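Last updated: January

FLATWOOD LIBRARY OPENS ITS SEED ROOM WITH 186 VARIETIES TO BORROW

Gardeners can take seeds home for free, grow them out and bring some back in the fall

FLATWOOD – The Flatwood Public Library will open its new Seed Room this January, giving anyone with a library card the chance to borrow vegetable, herb and flower seeds the same way they borrow a novel. The collection starts with 186 varieties, many of them grown and saved by families in Flatwood and in Esorley, just across the river.

The room is on the ground floor, next to the children's section, in what used to be the map room. The old flat map drawers are still there, and they suit seed packets so well that the staff decided to keep every one of them. Beans and peas are in the top drawers, tomatoes and peppers are in the middle, and the flowers have the whole left side to themselves (there are a lot of marigolds!).

"I have wanted this for years," said Evanthia Galanis, the library's director. "People would come to the desk in spring asking for books on growing tomatoes, and then they would stand there and tell us about the tomatoes their grandmother grew. We kept thinking, somebody still has those seeds. And they did! They brought them in envelopes and pill bottles and one very nice cookie tin."

Borrowers may take up to 19 packets in a growing season. Each packet holds enough seed for a small home bed or a few large pots, and comes with a printed card giving planting depth, spacing and the number of weeks to harvest. At the end of the season, gardeners are invited to return a spoonful of seed from their best plants. There is no fine if the crop fails. Squirrels, hail and forgetful neighbors with watering cans are all understood.

The collection grew out of a seed swap started by Achilleas Kouris, a retired science teacher who has been growing beans in Esorley for most of his life. The first swap fit on a single card table. Last year's filled the library's meeting hall and ran past closing time, with people still trading squash seeds in the parking lot.

"Beans are where I tell everyone to start," Kouris said. "A bean mostly pollinates itself, so what you plant is pretty much what you get. You leave some pods on the vine until they rattle, you shell them at the kitchen table, and you have next year's garden in a jar. Squash is another story. Squash will run off with anybody."

For that reason the drawers are marked with colored dots. A green dot means the seed is easy to save, and a good choice for a first garden. Yellow means the plant needs some distance from its relatives. Red is for plants that cross freely or take two years to set seed, such as carrots, beets and cabbage, and the library asks that these be returned only by growers who have taken the seed-saving class.

The class is free and lasts 2 hours. It covers picking the right plants to save from, cleaning wet seeds like tomato and cucumber, drying, labeling and storage. Lambros Drakos, who runs a small plant nursery outside Flatwood, will teach it in the evening at 6:30, with a repeat in the morning for people who work nights. He is also giving the library 3,000 coin envelopes, which should keep the packing table going well into next year.

Drakos has a favorite in the collection already – a short, stubby orange pepper that came in with no name at all. "The family just called it the pepper," he said. "It's sweet, it has thick walls, it does fine in a bucket on the porch. I grew it last summer and ate most of them standing in the row."

The pepper is now listed in the catalog as Esorley Porch.

Teachers can borrow a classroom set with seeds, trays and a grow light. The first sets are reserved for the second grade at Flatwood Elementary, where the children plan to start lettuce and radishes on the windowsill and move them to raised beds once the ground warms up.

The library is still looking for okra, field corn and any kind of old-fashioned sweet pea. Seeds should be dry, clean and marked with the plant's name, if known, and the year they were picked. Stories are welcome too. A binder by the door holds the ones collected so far, and Galanis says it is already the most-read thing in the building.

The Seed Room will be open whenever the library is open. Seeds can be browsed in the online catalog under "Seed Room," but they have to be picked up in person. Questions about borrowing, donating seeds or signing up for the class can be taken to the front desk, where Charalambos Margaritis is keeping the list. Spots in the evening class are filling fast, and he will gladly add names for a second round in early spring.
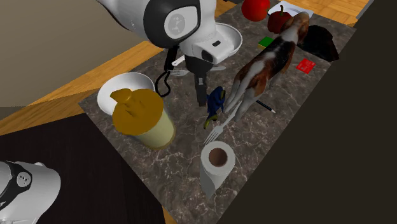
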